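Research > Working Papers > Automation and Service Work

4.2 What the scheduling robots left behind

Plondcombe, a holiday-let cleaning firm, brought in floor robots and the Grana rota software in February. Managers told us that heavy work would go. We doubt it. Of the 46 cleaners we spoke to, 11 said their shifts had become easier. The machines wash open tile well enough, but each floor must first be cleared by hand, and the software allows no minutes for that.

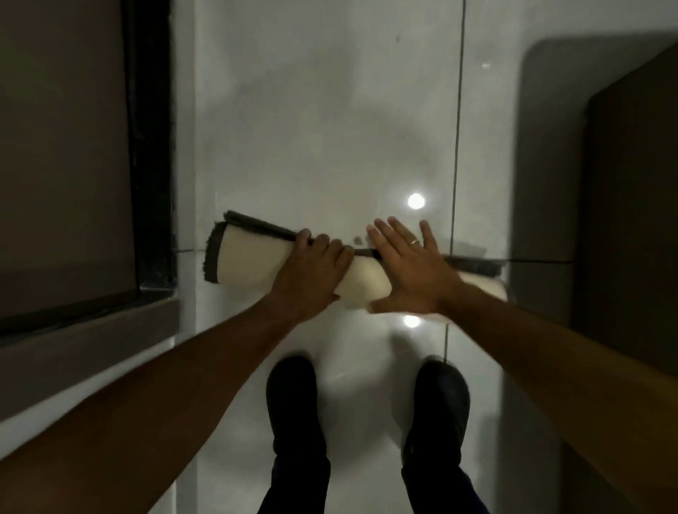

Figure 3. Clearing a tiled floor: a rug rolled up by hand.

4.3 Counting the hidden minutes

Grana records a room as "automated" once the robot starts. Dalva Batista, a shift lead, kept her own log of 152 rooms and found preparation time in almost 100 of them. The supplier, Bullance, calls such time "residual". We find the word too convenient, as it moves labour out of the figures without moving it off anyone's knees.
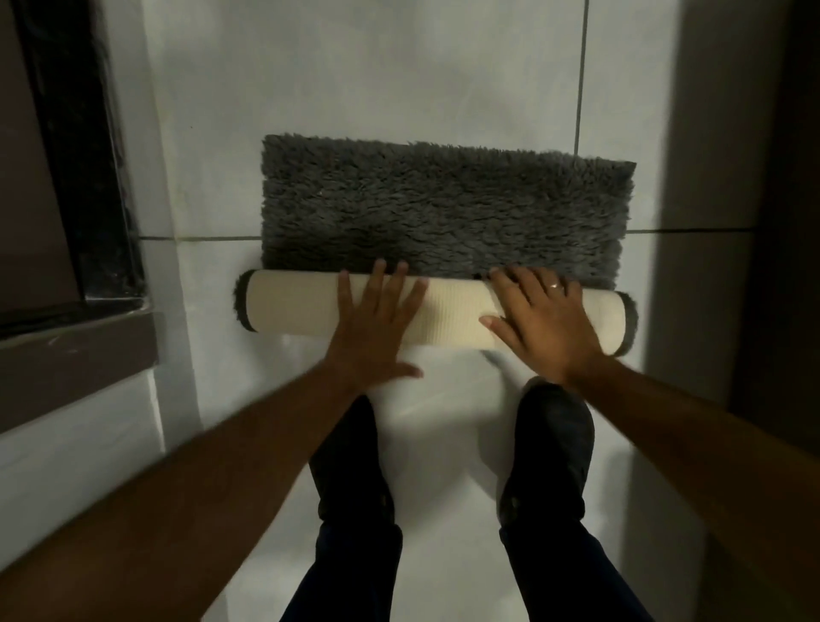 Our main quarrel is with the pay model, which rests on machine hours. A cleaner is credited for supervising the robot and for little else. Yet rolling up a shaggy mat on a tiled floor takes both hands and is done low down, with the knees bent, and we saw no plan to automate it. Yaa Atinga, who reviewed the rota, proposed a flat allowance per room. It had not been adopted when our interviews ended.

Last updated: 1st February
Contact the authors | © Çınar Working Papers | Back to top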